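4.2 Equipment planning for household collection

The second budget line covers the hand-held grippers with which garment handling is recorded in ordinary homes. Three routes were compared before the January order: purchase from Surard, purchase from Jornum, and hire through Potum. Hire was ruled out at an early stage, as the minimum term was longer than the collection period and worn fingers were charged to the hirer.

The Surard unit was quoted at 700 euros and the Jornum unit at a lower price, but without spare fingers or a calibration board. Once these were added the two offers were close, and the choice was made on delivery time. The order was fixed at 17 units, of which 2 are held back as replacements. Each unit carries its own printed code, so that faults and repairs can be charged to the correct item in the inventory. 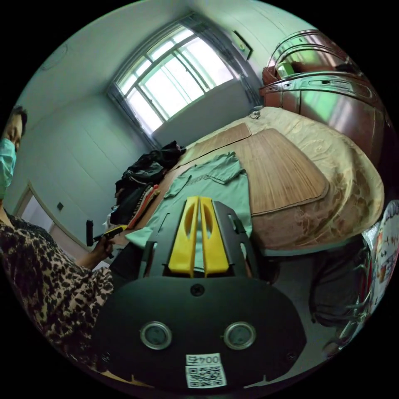

Figure 3. Shirt laid out on a bed, with the gripper fingers directed at its lower part.

Running costs proved harder to set in advance than the purchase price. Bedrooms differ in daylight and in free floor space, and visits to smaller homes needed more time for setting up than the plan allowed. A further 2,577 euros was therefore moved from the travel line to cover storage cards, cleaning materials and additional visit hours. The Sánchez cost model, which we had used for the laboratory arms, assumes a fixed workplace and gave too low a figure for this item. Insurance was bought separately for each unit and is reported in Section 4.3.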